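Home / Features / Inside Evico, the studio behind the dog-and-owner puzzle game Onu

Inside Evico, the studio behind the dog-and-owner puzzle game Onu

Evico's first game was a bus timetable app with a score attached. Its second, Onu, is a tablet puzzle for one person and one dog, and it has kept the studio in business.

In Onu the player slides tiles to clear a path, and the dog opens the gates by touching the screen with its nose. The co-founder, who did the design and asked to be quoted by role, says the gates were the hard part. "A nose is wide and it drags. Our first gates were the size of a phone icon and the dogs hit everything around them."

The team went through 16 gate designs before settling on a large blue shape that pulses slowly. Yellow tested well too, but it got lost against the sand levels.

Sound took longer. Early builds used a bark as the signal that a gate was ready, and most dogs left the room to look for the other dog. The current signal is a low click, made by the audio people at Kalla. "We wanted something you could hear 200 times without turning the tablet off," the co-founder says.
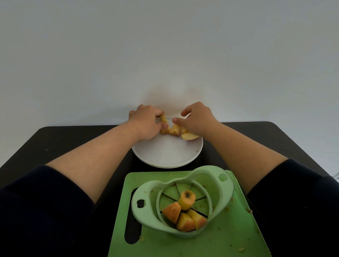 Kalla remembers the job a little differently: the click was meant as a placeholder, and the finished sound, a soft two-note whistle, was dropped in April when the dogs in the test group ignored it.

Onu has six worlds, with seven levels in each. A seventh world is planned, and it will be the first that lets two dogs play on one screen. The co-founder is careful about promising a date. "Two dogs means two noses in the same place. We have it working on a large tablet. On a small one it's a mess."

There is also the question of a version for cats, which players ask for every week. Evico has left that to Brinov, a smaller studio that shares some of its code. "They understand cats," the co-founder says. "We don't."

For now the work is on smaller fixes – a left-handed layout, a setting that turns off the in-game shop while the dog is playing, and a longer delay before the screen dims.

Onu is out now for tablets. The first world is free.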